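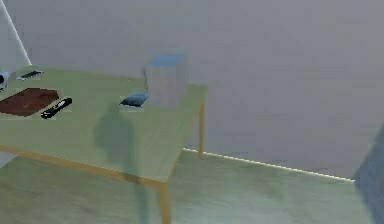 Prenimero Fic Binding Kit, from Stutell

9 min read

Last updated 2/8/21

For binding one long fan fiction, or a bunch of short ones, into a real hardcover you can put on a shelf. You bring the story and a printer. We send the rest. Back in stock, both colors, gray is going faster.

$40 for the full kit. $23 for the refill (paper, thread, boards, no tools). Shipping is on top and shows in the cart.

What's in the box

Mavo text paper, cream, short grain, enough for one thick book or two skinny ones
Two cover boards per book, cut already
Spine strip, you trim it to fit
Book cloth, gray or dark red, pick at checkout
Endpapers, plain black
Linen thread, waxed
Needles
Awl, with a cork on the tip, leave the cork on when you're not using it
Bone folder (it's plastic, everybody calls it a bone folder)
Piercing guide, card
White glue, one bottle
Brush
Instruction booklet

Not in the box: printer, ruler, craft knife, something heavy to press with. Dictionaries work. So does a cast iron pan wrapped in a towel.

What fits

One Prenimero cover takes a block of up to 23 signatures. A signature is a little stack of folded sheets, sewn through the middle. Ours are four sheets each, folded once, so 16 pages per signature. Do the math on your own file before you order, word counts lie because of dialog. A fic that is all banter runs way longer on paper than a fic that is all weather and feelings.

If yours is longer than that, split it in two volumes. Pick a chapter break that hurts. Readers like a cliffhanger better when they have to get up and cross the room for the next book.

Shorter stuff: collect it. One-shots by the same writer, or the same pairing, or every "what if the villain got raised by the other family" story you ever saved. Put a contents page in. People forget the contents page and then they're flipping around forever.

Setting up your text

The kit comes with a download code for our layout templates. Open in any regular word processor. Three sizes of type. The default face is Goodwin, which is easy on the eyes and has a nice italic, important for fic, since half the thoughts are in italics and all the song lyrics too.

Stuff to fix before you print:

Double spaces after periods. Find and replace.
Two periods where there should be three. Or one. Decide.
Straight quotes mixed with curly quotes. Looks fine on a phone, looks awful on paper.
Scene breaks. Sites use a dash or a row of stars or just nothing, and pasting kills the nothing kind. Go through the original and mark them by hand before you lose track.
Author notes. Keep or cut, up to you. We say keep the first and last ones and move the rest to the back. The notes about exams and broken laptops are half the charm of a story that got posted over years.
Chapter titles. Some have them in the site menu only, they don't come along when you copy.
Accents and made-up languages. Goodwin covers most of it but print one test page.

Don't rewrite someone else's story while you're at it. Typos okay, ask first if you can. Sentences, no.

Permission and money

Short version: ask the author, bind for yourself, don't sell it.

Longer version. Plenty of writers have a line in their profile about binding, check there first. If there's no line, leave a comment and ask. Most are thrilled. Some say no and that's the end of it. If the account's gone quiet for years, use your head — one copy for your own shelf is a different thing than twelve for a convention table.

We don't sell bound fic, we don't print fic for you, and we won't post photos of books that have a price tag in them. Please don't ask us to hook you up with someone who does. We get that email a lot.

Gift copies for the author are the best use of this kit in our opinion. Put their pen name on the spine, never the real one, even if you know it.

Printing

Any home printer that takes plain letter size, no fancy settings. Mavo paper has been run on inkjet and laser. Inkjet needs a bit to dry before you fold or it ghosts on to the facing page. Laser is crisper, but don't iron the cover near it.

Print one signature first. Just one. Fold it, check the pages go in order, check the top is the top. Then print the rest. Every refund request we got last July was somebody who printed the whole thing upside down on the back side, and we felt bad, but we can't refund paper with a story on it.

Template has the page order worked out already so "print on both sides, flip on short edge" is all you set. If your printer only says "flip" with no choice, do the one signature test twice.

Sewing

Booklet has drawings. Link stitch, no tapes, so the spine bends flat and the book stays open on a table. Pierce in the guide, not freehand. Thread goes in from the outside at the first hole, leave a tail, don't knot it till you come back around.

Snug, not tight. If the paper tears at the holes you pulled up when you should've pulled along the fold. Tape won't help, reprint that sheet. There's spare paper in the pack for this.

Figure an evening for sewing a fat one. First time, two evenings. Covers go a lot quicker.

Covers

Glue the boards to the cloth, leave the gap for the hinge, the booklet has the width printed on the edge like a ruler so you can lay it right on there. Turn the corners in. Brush the glue thin. Thinner then you think.

Press overnight. Longer if it's humid where you are. Pulling it out early to look is how you get a potato chip.

Titles: the kit doesn't include foil or vinyl. Paper label works great and looks old in a good way. Cut a square, glue it on the front, done. Cloth takes heat transfer vinyl too if you already own the stuff.

Gray or dark red

Same cloth, same weight. Gray shows glue less. Red shows every fingerprint of it but looks better on a shelf, esp. for anything with royalty or murder or both.

Who it's good for

Readers with a favorite that they're scared will get deleted. Writers who finished something and want to hold it. Older teens are fine on their own, for younger kids an adult should do the awl and the knife. Not really made for comics or art heavy stuff, the paper's for text and full color soaks through some.

Questions we get

Can I bind my own fic that I haven't finished?
Sure. Or wait. If you bind it now you will add a chapter next month, we've all done it.

Is the paper acid free?
Mavo text is, yes. Endpapers too.

Does the refill have thread?
Yes. No needles, you've got those from the first kit. Needles sold seperately if you lost them.

A4?
Not right now. Templates are letter size only. A4 set is on the list.

Can I do a square book?
Not with these boards.

My block is thinner than the spine strip.
Trim the strip. It's supposed to be too wide. Measure the sewn block after pressing, then cut.

Do you do bulk for clubs or library groups?
Yes, 9 kits and up gets the group price. Write us first so we can set it aside, don't just order nine one at a time.

Can I return it?
Unopened, yes. Opened but missing something or bent in the mail, tell us and we'll send the part. Boards get dinged at the corners sometimes, a tiny ding disappears under the cloth, a big one we replace.

Goes with

Goodwin type pack, more weights plus small caps, download only
Mavo text paper by the pack, cream or white
Stutell label sheets, blank, for spines and fronts
Extra cloth, gray or dark red, same roll as the kit when we can

Ordering notes

Pick cloth color in the drop-down, default is gray. Template code comes by email seperate from the shipping notice, check spam. One code per kit but use it on as many stories as you like.

Orders ship in a flat box, won't fit most mailboxes — put a note in if there's a better door.

Contact Stutell | © Stutell | Back to top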